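Juren extension lead, white
Reviewed by Kaja Luik, Aug 16, 2018

I bought this in April for the desk in the back bedroom, where the only wall socket is behind the wardrobe. The cable is 2 metres long and reaches with a bit to spare. It lies flat after a day or so - my old Gitix one never did.
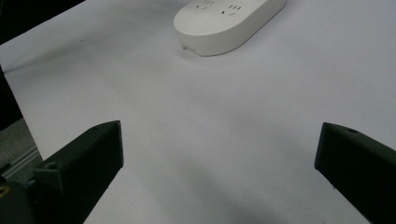 Plugs go in firmly and need a proper tug to come out. I run a lamp, a laptop and a phone charger from it most evenings and it has given no trouble. The rounded ends are easy to wipe.

The instructions are one small sheet in tiny print. Delivery from Eltthorpe was slow, and the box came with one corner crushed.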